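Strata Living forum > Laundry, Storage & Linen > Black clothes going grey, what are we all doing wrong

trarine_gal
Ok so moved into the new place in July and every black thing I own is now charcoal. Work pants, both hoodies, the good jumper. Same powder I've used for years. Front loader, came with the unit, a Droren, cold wash, 800 spin. Is it the water out here or the machine or me? Over it.

kelpiedad
Powder. Switch to liquid. Next.

trarine_gal
Ok but WHY though, was fine at the old place

kelpiedad
Cold water and powder don't get along, it sits in the fabric. What you're calling fade is probably residue. Wet a bit of the pants with warm water and rub it, if it goes properly black again you've still got the dye and it'll come back.

mrs_entwistle
Disagree with kelpiedad a bit. Used powder on blacks for ever, cold, no trouble. My husband Lionel wore black trousers to work for his whole career and they went at the knees before they went grey. The secret is inside out and don't overfill. People stuff those front loaders to the top and then everything rubs on everything. That's not dye loss, its abrasion, you get a fuzz on the surface and the fuzz catches the light.

Also where are you hanging it?? If the answer is full sun on a balcony well there's your problem.

trarine_gal
...balcony. North facing. All day Saturday usually

mrs_entwistle
Well there you go love.

percy_g
Balcony 100%. I'm in Redley, top floor, killed a pair of black jeans in one summer. Inside on the airer now, bedroom with the fan on. Takes forever but they stay black.

Other thing, and I'll cop it for this, I fold blacks straight off the airer. On the bed, all at once, lights on. Otherwise navy and black get mixed and I don't find out till I'm on the train.

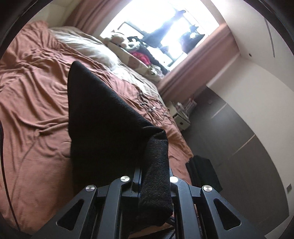
Anyway and I turn them right side out at that point, not before. Lint roller over anything that's been near towels. Never wash with towels. Never ever.

kelpiedad
Towels yes agree. Towels are the devil

Percy Guzman
Different Percy here, confusing I know. Do the vinegar thing. Half a cup in the softener drawer. My nan did it, mum did it. Sets the colour.

hyupanqui
It does not set the colour. Sorry but this comes up every couple of months. Vinegar does nothing for modern dyes, they're already fixed (or not) when they leave the factory. What it can do is shift a bit of detergent residue, so things look darker, so everyone thinks it set the dye. And some manufacturers tell you not to put it through because of the rubber seals. Check your manual.

Percy Guzman
Been doing it for years mate seals are fine

hyupanqui
Glad to hear it. Still not setting the dye.

Percy Guzman
Whatever it's doing my shirts are black

mrs_entwistle
Boys.

e_grajales
Used to work in a hotel laundry, Betancur, 618 rooms and all the front of house staff in black. What we did fwiw:
sorted by fabric as well as colour, so polyester pants seperate from cotton shirts
liquid, less than the bottle says
extra rinse every time
short cycle, nothing in there was really dirty
no tumble dryer on anything with stretch

Redyed? Never, not worth the labour. When they went they went. Average shirt lasted maybe a year and a half but they were getting washed every second day so at home you'd get a lot more.

trarine_gal
That's really useful thanks. Extra rinse I can do, there's a button. How much less detergent are we talking

e_grajales
Half to start. If it comes out smelling fine then stay there. Soft water you can go less again.

kelpiedad
And do a hot empty run on the machine first, if it came with the unit god knows what the last tenants put through it. Pull the drawer out while you're at it and have a look up underneath. Bring gloves

trarine_gal
Just looked. Oh no

kelpiedad
lol told you

redley_resident
Has anyone redyed at home? Got a linen dress that's past saving otherwise. Was quoted 2 weeks and stupid money at the dry cleaner.

percy_g
Did jeans in a bucket. Came out good, bit patchy round the pockets. The stitching stays whatever colour it was if its polyester thread, so be ready for that. Linen should take it better than mine did. Stir the whole time, don't wander off and watch the footy like I did.

hyupanqui
Weigh the dress dry before you buy the dye, packet will say how much fabric it does. Most people use half of what they need then say it doesn't work. And wash it first, any residue = patches.

mrs_entwistle
Do NOT do it in the laundry trough if you are renting. Lionel did a set of curtains in ours and the trough was purple until we sold.

redley_resident
Ha ok. Bucket in the yard then

trarine_gal
Update, did the hot run twice, cleaned the drawer (grim), liquid, half dose, extra rinse, dried inside. Pants are noticeably darker. Hoodies not so much, the cuffs are still grey and sort of furry. So I reckon kelpiedad was right on the pants and mrs E was right on the hoodies?

mrs_entwistle
I'll take that. Fabric shaver on the cuffs, go lightly.

kelpiedad
Powder though. Was the powder

mrs_entwistle
It was the balcony.

Percy Guzman
Try the vinegar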